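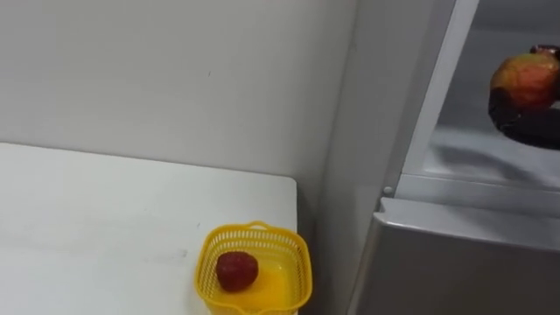
Fruit in the fridge or on the table?

gravier94
Moved the fridge to the end of the long white desk and now every piece of fruit has two possible homes, a yard apart. The yellow basket cost less than a sandwich and I'm fond of it. My other half wants everything chilled. I say a cold plum tastes like a wet stone. Rulings please.

flevix
Basket. Stone fruit goes mealy in the cold if it isn't ripe yet. Ripe, fine, top compartment, two days – then eat it or hold a funeral.

gravier94
Fine, but which shelf? The upper part has a white one I could give over to fruit. It'd mean walking past the desk each time I want a snack, a hardship I may survive.
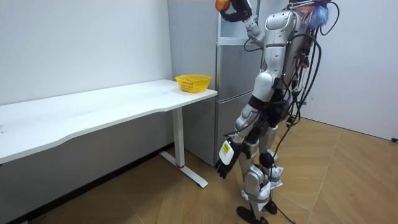 macaulay_4
Disagree with flevix. I've kept berries on the counter exactly once, in January, and they still grew a beard. Berries go in the fridge, unwashed, end of discussion.

flevix
I said stone fruit. Reading is free.

gravier94
Compromise reached at home: soft things get the fridge, everything else gets the basket.

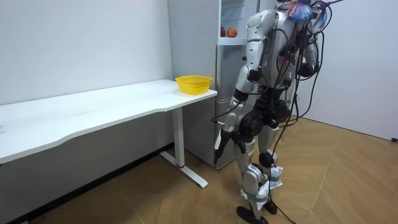

I've also been told to wipe the desk, as apparently the gray smudge on top doesn't count as decor. Will report back once something rots.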